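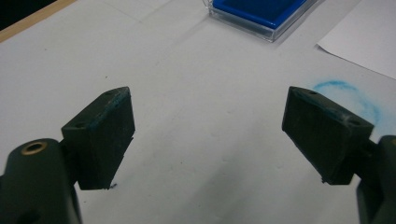 Kelechi Oyewole wrote in asking whether she can just reset the breaker when it trips halfway through a charge. Once, yes. Twice, stop and call your electrician.

Resetting a Ditano wall charger, quick version:

1. Unplug the car first. Always.
2. Breaker off. Wait 6 minutes, not 2.
3. Breaker on, wait for the steady light.
4. Plug in agian.

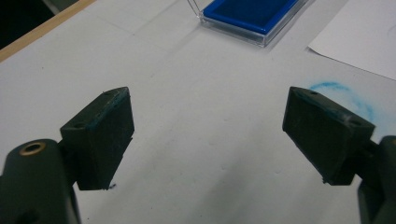

Labels next, if you have more than one circuit. Ink gets on everything, there's a bit of teal-blue on the gripper edges, so let labels dry before they go on the panel door. Write the amps on too. Then test each one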